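Why Do Dice Roll the Way They Do?

Have you ever needed a six so badly that you blew on the die, shook it next to your ear and whispered "please, please, please"? And then you got a two? Welcome to the wonderful, maddening world of chance!

Dice are some of the oldest toys on the planet. People were throwing them thousands of years before there were books or clocks or chocolate bars, and they're still in the cupboard at your gran's house. So let's find out what is going on inside that little cube.

One die, two dice

First, a word about the word. If you have one of them, it's a die. If you have more, they're dice. Lots of people say "a dice" and most dictionaries are quite happy with that now, so don't go telling off your uncle. But in this article we'll say die, mainly for the fun of it.

Before there were dice

Long ago, in places like ancient Greece and Rome, people played with knucklebones. These were small ankle bones from sheep or goats (yes, ankle bones, even though they're called knucklebones!). A knucklebone has four sides it can land on, and they are all different shapes. Some sides are wide and flat, so the bone lands on them a lot. Others are narrow and hardly ever come up.

A cube fixes this. Every side of a cube is a square, and every square is the same size as all the others. Turn it any way you like and it looks just the same, apart from the spots. The die has no reason to "prefer" one side over another. That's what we mean when we say a die is fair.

The Romans loved cube dice. They made them from bone, and lots of the ones that have been dug up are a bit wonky. Some are so squashed that they must have landed on their big flat sides far more often. Perhaps the players didn't notice. Or perhaps some of them did!

A good place to roll

You don't need anything fancy to try the experiments in this article. You need a die, a pencil, some paper and somewhere flat. If the surface slopes, the die may go wandering off under the sofa, and sofas never give dice back.

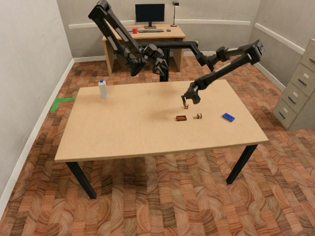
A table with a wide, flat top is a good size for dice games.

Give the die a proper shake and let it tumble. If you just slide it out of your hand it might not turn over at all, and then it's you choosing the number. A good tumble has lots of bumps in it, and every bump sends the die spinning off in a slightly new direction. Change the throw by the tiniest amount and the bumps all come out differently. No human hand can throw exactly the same way twice, so no human can tell what's coming.

The secret of seven

Pick up an ordinary die and look at the side with one spot. Now turn it over. Six spots! Try the two, and you'll find the five hiding opposite. Three and four are partners as well. Each pair adds up to seven, and it's been done that way on most dice for a very long time.

Here's a trick to play with it. Ask a friend to roll a die and look at the top. Without touching it, tell them what's on the bottom. Just take the top number away from seven. If they can see a four, you say "three!" in a mysterious voice. Do it with two dice and take the total from fourteen.
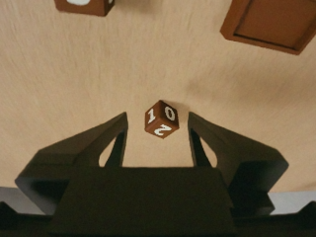

A small brown die.

Do dice remember?

Imagine you've rolled a six. Then another six. Then another! What will come next? Some people will say, "It can't be a six again, you've used them all up." Others will say, "You're on a lucky streak, it's bound to be a six!"

They're both wrong. A die is a lump. It hasn't got a brain, so it can't remember what it did last time. On every single roll the chance of a six is one in six, and it doesn't matter what came before.

This is one of the hardest things to believe about chance. Even grown-ups get muddled. If you can really, truly believe that dice don't remember, you're ahead of plenty of kings and queens who lost a lot of gold.

The big roll-off

So if we can't guess the next roll, is there anything we CAN guess? Yes! We can guess what happens when you roll lots and lots.

Our readers at Belmonte Primary tried it for us. Trilok Dwivedi, who is nine, went first. In his first 20 rolls he got 3 sixes. Then the whole class joined in, taking turns to roll and shout, with their teacher Mr Abdul-Rahman Sowah making marks on the whiteboard. By the time the bell rang for lunch they had made 843 rolls, and 142 of them were sixes.

Now get a calculator. Divide 843 by six and you get 140.5. That's how many sixes we'd expect, and the class was just one and a half away from it! (You can't roll half a six, so they could hardly have got closer.)

With only a few rolls, you might get no sixes or you might get a whole heap. With hundreds, the lucky bits and the unlucky bits start to even out. Mathematicians call this the law of large numbers. It works for coins too, so have a go with those if you've lost your die.

Two dice are even better

Roll two dice together and add up the spots. The smallest total you can get is two, and the biggest is twelve. Are they all just as likely? Have a think before you read on.

They aren't! To make two, both dice have to show a one. There's only one way to do it. But you can make seven with one and six, two and five, three and four, and then all of those the other way round. That's six different ways! So seven turns up more than any other total. If you're ever playing a game where you get to pick a lucky number for two dice, pick seven.

Dice that aren't cubes

Cubes aren't the only shape that works. You can have a four-sided die shaped like a pyramid, and it lands with a point sticking up. There's one with eight sides and one with twelve. Adventure games often use a die with 20 sides, and every one is a triangle. It's nearly round, so it rolls for ages.

Try it yourself

Make a die out of modelling clay and let it go hard. Roll it sixty times and put a mark on your chart for each number. Did you get close to ten of each? If one number is miles ahead, look at your die carefully. Is one side bigger? Is there a lump of extra clay in a corner? Squash a new one on purpose and see if you can make it cheat!

Words to know

Chance: how likely something is to happen.
Fair: when every side is just as likely to come up.
Total: what you get when you add numbers together.

20 shares | 3 comments

More to explore
Why does a coin have two sides called heads and tails?
How do you shuffle cards properly?
Who invented snakes and ladders?
What makes a spinning top stay up?
Make your own board game in an afternoon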